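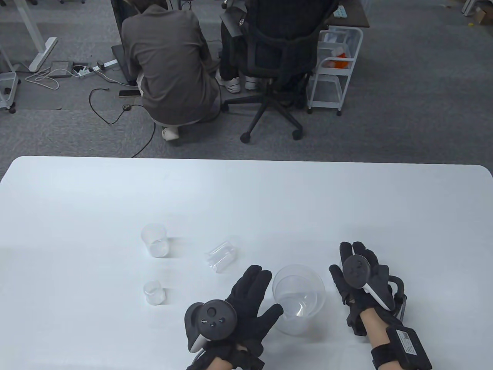
Karabulut has been making kitchen and catering plastics outside Fatlow since before the bypass, and once a year, every January until this one, it lets the public in. This year they moved it to June on the theory that people would come if they could feel their feet. I drove over on 18 June 2026 with a packed lunch and low expectations, and had to sign a form promising not to touch anything, after which I was shown a lot of things to touch. Clear plastic is what they're proudest of. The four containers on the white table upstairs, one of them a good deal larger than the rest, were see-through enough that I spent the whole welcome talk worrying about somebody's elbow.

The welcome talk was given by İlker Akyol, who runs production, and was corrected from the side of the room by Kevser Akyol, who runs İlker. We learned that the building used to make piano parts. We learned where the fire exits were, twice. Then we got ear plugs and went down to the molding hall, a long warm room that smells like a new shower curtain.

There are 7 presses in use on a normal shift. Each one closes with a noise like a filing cabinet falling down a short flight of stairs, thinks for a bit, and opens again. Erhan Bozkurt, our guide for this part, had plainly been told to keep it simple and was just as plainly not going to. I now know more about gate marks than I know about my own pension. The gate is where the melted plastic goes in, and it leaves a little nub, and once you've been shown the nub you'll go home and find it on the bottom of everything you own. I have. It's on the salad spinner.
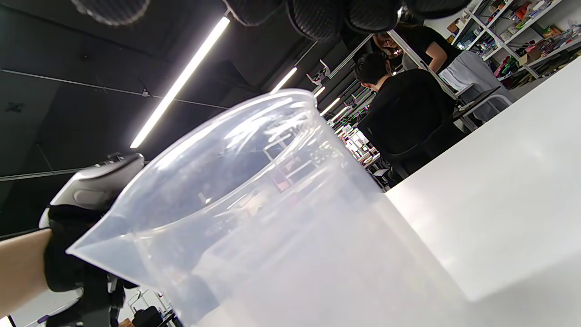
Erhan's other subject was numbers, meaning the raised kind. They get cut into the steel backward, by a toolmaker, and if the toolmaker has a bad morning then every cook downstream has a bad year. A mold once came back from a supplier with one of its lines a hair too high, and 3785 pieces went out before a customer in the baking trade wrote in about her sponge cake. Erhan told this story without a smile. The pieces were ground up and came back as plant labels.

Lunch was listed in the program as "refreshments" and was two kinds of cracker. I ate my sandwich in the parking lot next to Ionuț Ciobanu, a retired bus driver who goes to every open day in the county and ranks them. Karabulut was running second, behind the Skavell dairy, where you get cheese. He said the sewage works was better than people think – I have made a note of it.

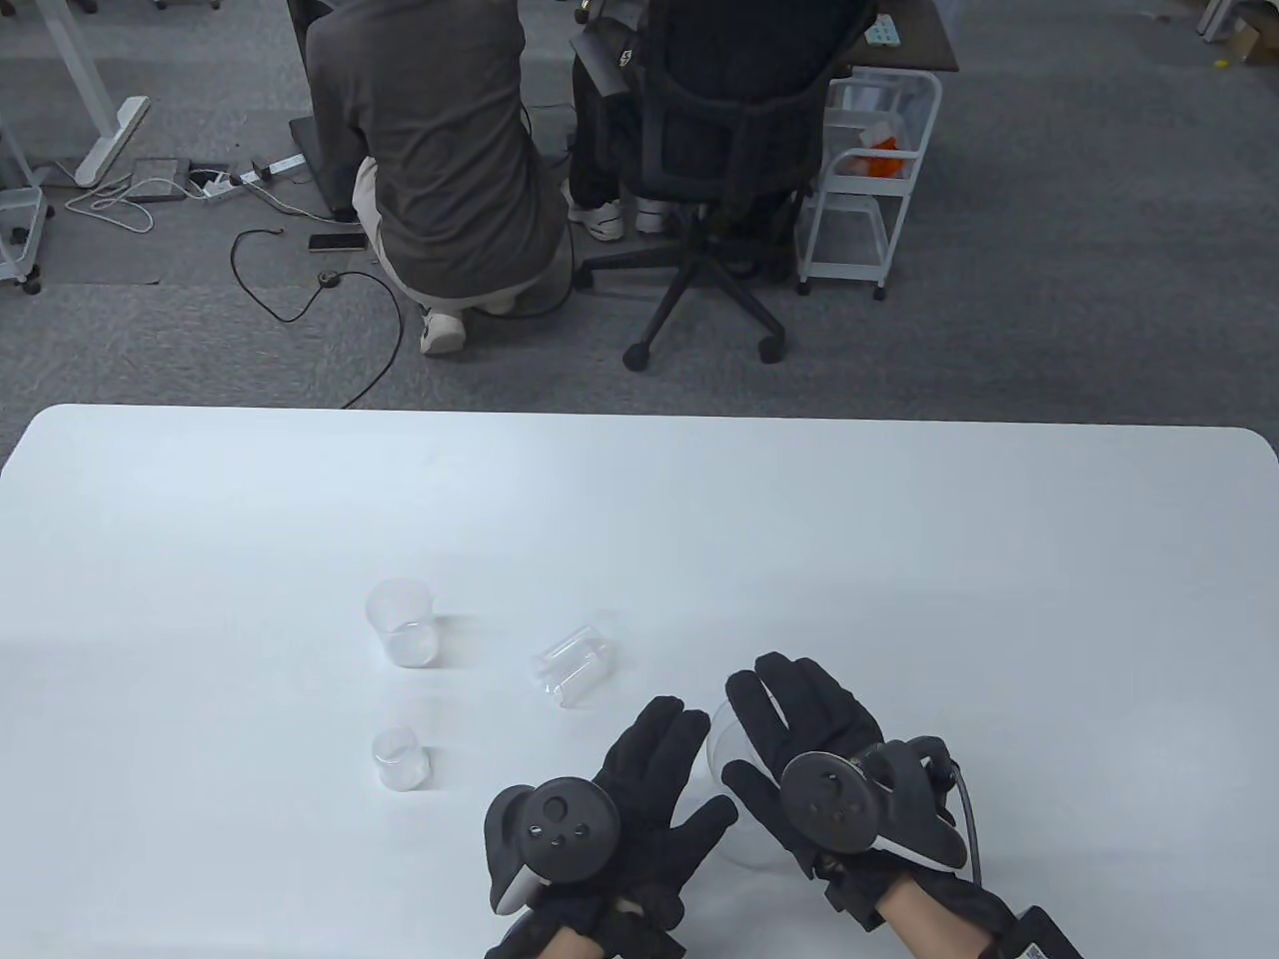 The afternoon belonged to the quality department and Rosalía Peñalver, easily the best talker of the day. She got stuck with the hour when everybody wants a chair and made us forget we didn't have one. Her trade is mostly looking. Clear parts are the worst, she said, as a colored part will hide a swirl or a speck and a clear one tells on itself immediately. She's right, too: with a cup like the one on the table up there you can make out the rim between somebody's fingers. It was odd to hear all this over gray office carpet after a morning on concrete, and a few of us had visibly started to think about home, but she kept going until she'd covered stress lines, dishwashers and her views on lids. Her views on lids are strong.

On the way out there's a shop, or a folding table that's been promoted. I bought 2 measuring jugs I don't need and a funnel I do. Kevser was at the till and asked if I'd enjoyed the tour, and I said I'd never look at a salad spinner the same way. She gave me my change and asked me to return the ear plugs.

Parking is free but fills up by ten. Take the Genbridge road; the signs on the other one point you at a garden center.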